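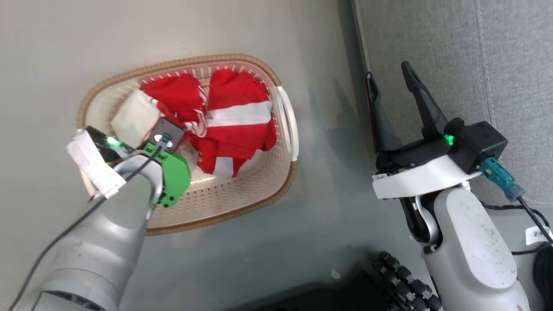

About Skernow

Skernow is a laundry and ironing service for homes and small businesses. We collect, wash, dry, press and bring back. We work from a single unit on the Stesell estate, behind the timber yard, and everything we take in is handled there. We don't send work out to other plants.

How we started

The business began as an ironing round. Customers left shirts and bedding with us in the evening and had them back the next afternoon. Before long most of them were asking whether we could do the washing as well, so we took on the lease of a former joinery workshop and put in three washers and two dryers. Trorkia, the guest house on the harbour road, was the first business to open an account, and it still sends us its sheets and towels. The ironing round carries on too, and a few of the households on it have been with us from the beginning.

There are 11 of us now. Most live within walking distance of the unit, and the two vans are kept there overnight.

What we do

Household laundry is the larger part of the work. It is charged by weight, washed separately for each customer and never mixed with anyone else's. Each order gets a numbered cloth tag when it arrives, and the tag stays with it until it is packed.

We also look after:

Bedding, including double and king-size duvets
Table linen for cafés and restaurants
Sports kit for clubs and schools
Towels and robes for salons
Curtains, if they are washable and unlined
Ironing only, charged by the piece

Ông, the Vietnamese café on the square, sends us its aprons and napkins every evening after closing and has them back before it opens for lunch. If you run somewhere similar and need a next-day turnaround, please speak to us first so that we can check there is room on the van.

We do not dry clean. Suits, silk, leather and anything marked dry clean only should go elsewhere, and we are happy to tell you who we use ourselves.

How we wash

Unless you ask for something else, colours go in at 30 or 40 degrees and white cotton at 60. We sort by colour and by fabric before anything goes into a machine. Strong reds and dark blues that are new to us are washed on their own the first time. Please tell us if an item has never been washed, as we can't always tell.

Our standard detergent is unscented. A non-biological powder is available at no extra charge and we keep a note of it against your account, so you only need to ask once. We use fabric softener only on request and never on towels or sports kit.

Stains are treated by hand before washing. It helps to know what caused them and whether anything has been tried at home. Some marks will not shift, particularly old oil and hair dye. We would sooner return a shirt with a faint mark than with a hole in it.

Knitwear is dried flat on racks. Most other things are tumble dried on a low heat, then pressed or folded.

Collection and delivery

We collect within the town and from the villages along the river as far as the old mill. Collections are made between 8am and 11am and returns between 4pm and 7pm. You can also bring laundry to the counter yourself, where there is parking for two cars at the side of the building.

Orders for collection have a minimum charge of £20. There is no minimum at the counter. Please send things in a bag or basket that you don't mind us keeping overnight. Clean laundry comes back in the same one unless it needs a wash itself, in which case we lend you one of our cotton bags.

The building

The unit was rewired and insulated before we moved in. A heat recovery system on the dryers warms the pressing room in winter, and the roof was fitted with solar panels two years later. The pressing room gets hot in July, so the ironing shift starts at 6am through the summer.

Working here

Vacancies are put up on the counter noticeboard and on this site. We train people on the job and pay for the training time. Part-time hours are usually available in the pressing room, and van drivers need a full licence.

Getting in touch

The counter is open from 7.30am to 6pm on weekdays and until noon at the weekend. We close for a week in January to service the machines. Account customers are told the dates in advance and can arrange an early collection.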